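Why I Still Want My Science in Books

Filed under: Books & Ideas | Popular Science
Print this page | E-mail to a friend

2021-12-29

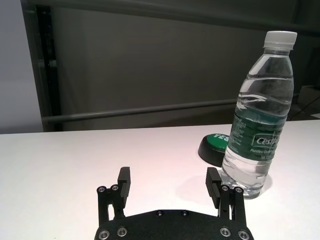 I have been trying for most of the winter to work out why I go on buying popular science books when everything in them can be had for nothing, and faster, somewhere else. There are lectures online, there are very good short films, and there is a whole shelf of magazines at the library that I could read by the radiator without spending a penny. And yet I came home in September with a 362-page history of the barometer under my arm, feeling as pleased as if I'd been given it.

Part of it, I'm sure, is slowness. A short film about air pressure will tell you that the atmosphere has weight, show you a column of mercury and send you off to make the tea. The barometer book took 26 pages to get the first tube filled, and by then I had been through well-diggers, pump-makers and a long quarrel over whether a vacuum could exist at all. I understood the answer because I had been made to feel, at some length, how odd the question was.

I'm well aware that publishers don't always see it this way. The small presses do their best — Verkico has a lovely line in pocket histories, and I've never regretted anything with the Resalow name on the spine — but the bigger lists seem to be in a great hurry. I counted 18 chapters in a recent book on magnetism, and hardly one of them was long enough to get properly lost in. Each began with a storm or a shipwreck and ended just as the physics was getting going. I like a shipwreck as much as anyone, but I did want to know how the compass worked.

The other complaint I'd make (and here I expect some readers will write in) is about equations. Authors are told that every one of them frightens off customers, so they leave them out and use trampolines and bowling balls instead. I think this sells people short. I gave up mathematics at school as soon as they'd let me, and I can still follow a line of algebra if someone kind walks me along it and tells me what each letter is doing there. What I can't follow is the fourth trampoline.

Our reading group at the Totura bookshop had this out over the autumn. There are roughly 20 of us when the weather's decent, and we split down the middle, with the trampoline party winning on noise. But when it came to choosing the next title, the book that went through had a whole appendix of sums at the back, and three people told me afterwards that they'd read the appendix first — so I do wonder.

I've put it on my own pile, under the barometers, and I mean to start it once the visitors have gone home and I can have the good chair back.

Tags: reading, history of science, bookshops
Print this page | E-mail to a friend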